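Vuker cell talk – notes, 2/17/21

Start with the fault, skip the company slide.

Cycle 3354. Arm picks a bracket, gripper reports closed, nothing in the fingers. Carries on to the tray and "places" it. No alarm. Did that 38 times before an operator hit stop.

Why no alarm – closed signal only means the fingers reached position. Says nothing about a part. We had the width check turned off from setup, my fault, say so.

Then the safety bit. Operator reached in to clear the tray while the arm was paused, not locked out. Paused is not stopped!! It resumed. Nobody hurt. Slow down here, let them ask.
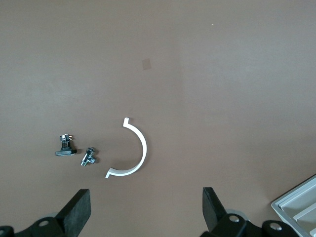 White bracket was the worst for missed picks. Thin, curved, rolls the wrist off if you come in at the wrong angle. Tee fitting slips too, but less.

Fixes:
– width check on for every part, fault after one miss
– gate switch now drops power, no more pause mode with gate open
– retry capped, arm goes home and waits

Ran 300 cycles since, 6 misses, all caught. Dont oversell this.

Niazi line has the same setting off, Dundis not checked yet. Ask who owns that.

Questions. If short on time cut the retry part, keep teh gate.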